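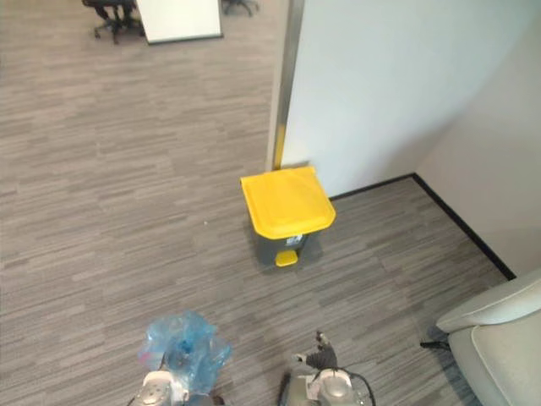
Waste points in open-plan offices
Speaker notes, Dungate floor refit
Morena Messina, 29/03/2021

Slide 1. Scope
One floor, 26 waste points, pedal bins only. Desk-side bins were withdrawn before the count and are not covered. Kitchen waste is Tsion's talk — refer questions to her.

Slide 2. Why pedal bins
Hands stay free. The lid stays closed between uses, so contents are out of sight and paper cups do not collect on top. Drawback: the pedal needs clear floor in front of it. Allow 2 feet. Chairs are the usual obstruction, particularly in corners with soft seating.

Slide 3. Lid colour
Yellow lid, dark body, pedal to match the lid. General waste only on this floor. Dernero use a different colour scheme at their own site. Do not go into it unless asked.
Labels: the small white ones on the front of the body cannot be read from standing height. Vittoria Villa has proposed a larger label on the lid. Not yet costed.

Slide 4. Position
Corners preferred. Set the bin a short distance off the wall so that the lid can open fully without marking the paint. Keep it clear of metal edge strips on partitions, which dent. Check that the pedal faces the walkway.
(Pause. Ask who has moved a bin this week.)

Slide 5. Carpet
Low-pile, mixed greys, streaked. Hides dust well and coffee badly. Bins drift on it when the pedal is pressed hard. Renzo Bianchini tried rubber feet on two bins and the drift stopped. Order for the remainder goes in by July.

Slide 6. Emptying
136 liners used in the trial period, against 329 under the old desk-side arrangement. Same cleaning round, same staff. Liner size unchanged.

Questions. Floor plan copies are with Yurani Salazar at the back.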